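Serving tray

A serving tray is a shallow platform with a raised rim, used for carrying food, drink or small goods. Trays are made in wood, metal, glass, paper pulp and plastic, and are found in homes, hospitals, schools and canteens.

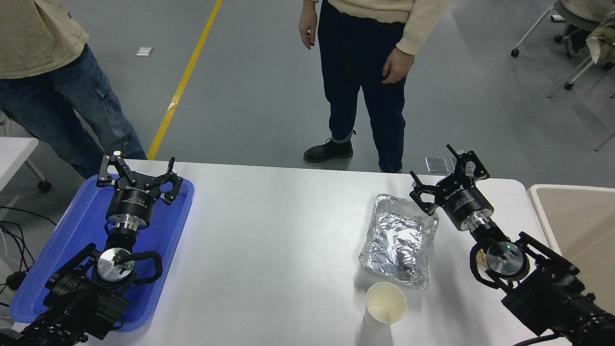
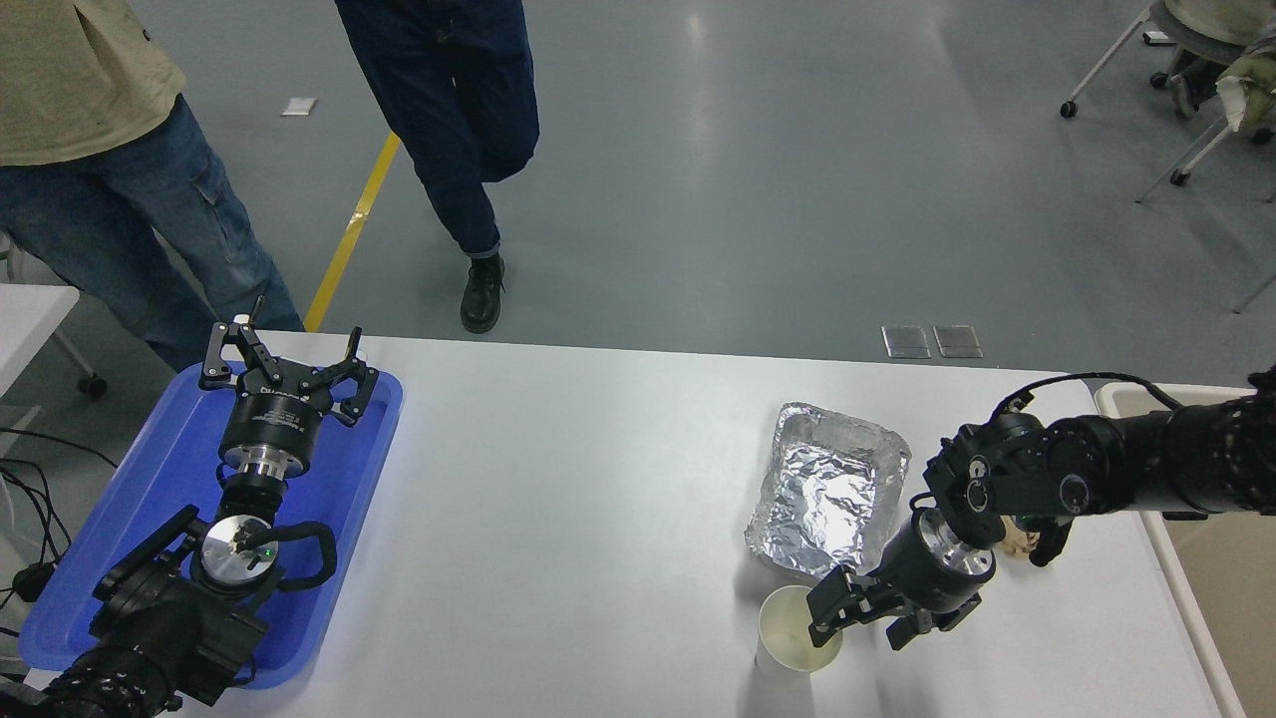
Early trays were cut from a single board. Molded trays came into wide use once factories could press a complete piece, rim included, in one step. Color became a practical matter in large kitchens, where each section was given its own. A blue plastic tray, such as the one on the white table, is easy to tell apart from most foods and from a pale work surface. At the Stadomov canteen, blue was kept for clean cutlery and gray for returned dishes. Rounded corners are easier to wipe than square ones.

Size and care

The Skirerska pattern, a common canteen type, is 400 millimeters long and 18 millimeters deep at the rim. It weighs less than most wooden trays of the same length. Plastic trays should be kept away from open flame and stacked only when dry.

Collections

The Đặng collection holds 106 trays, five of them lacquered. Its catalog was prepared by Quyên Lục and Toàn Doãn.

Contact | Copyright Hidero Reference | Back to top

This site uses cookies. By continuing to browse, you accept their use.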